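The **Minholm surface-contact fault** was a recurring failure in a tabletop manipulation system operated at the Minholm site of Skiltenberg, a maker of light handling equipment. The arm stopped without warning while its closed fingers were close to the work surface. The fault was first recorded in December and was classed as a safety matter after the second stop, when an operator reached across the table before the drives had been isolated.

## Background

The system was used for trials on tables carrying fine loose particles. Its two-fingered gripper, supplied by Harb, has orange fingers and works at very small clearances above the surface.

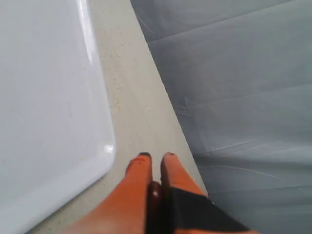
*Gripper fingers with dark tips above a speckled surface.*

## Fault

The controller compared the measured height of the fingertips with a stored height for the table. When the two values differed by more than 3 mm, it declared a collision and held the arm in position with the motors powered. The stored height had been taken at a single point and made no allowance for slope. Low moves near the far edge of the table were therefore the most likely to be halted.

Operators at first blamed the particles. Cleaning the table between runs made no difference to the rate of stops, and 5 were logged within 300 cycles.

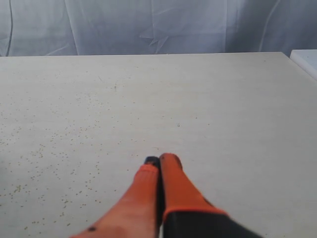 **Why was a halted arm treated as a hazard?**
The motors remained powered during the hold, and the arm could move again as soon as the collision signal cleared. A person reaching over the table had no reliable sign that the drives were still live.

## Investigation and remedy

A review carried out at Pakville found two causes: the single-point height measurement and an automatic restart setting left on after commissioning. The first was corrected by measuring the table at each corner and at its centre. For the second, the restart setting was removed and
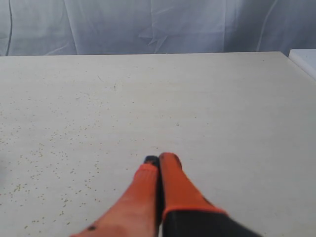

replaced by a manual reset placed outside the reach of the arm. The operating instructions were also changed, so that the drives must be isolated before any person clears or wipes the table. The revised height check was later applied to the Pakville system, which used the same controller.

## See also

- Protective stop
- Collision detection
- Lockout procedure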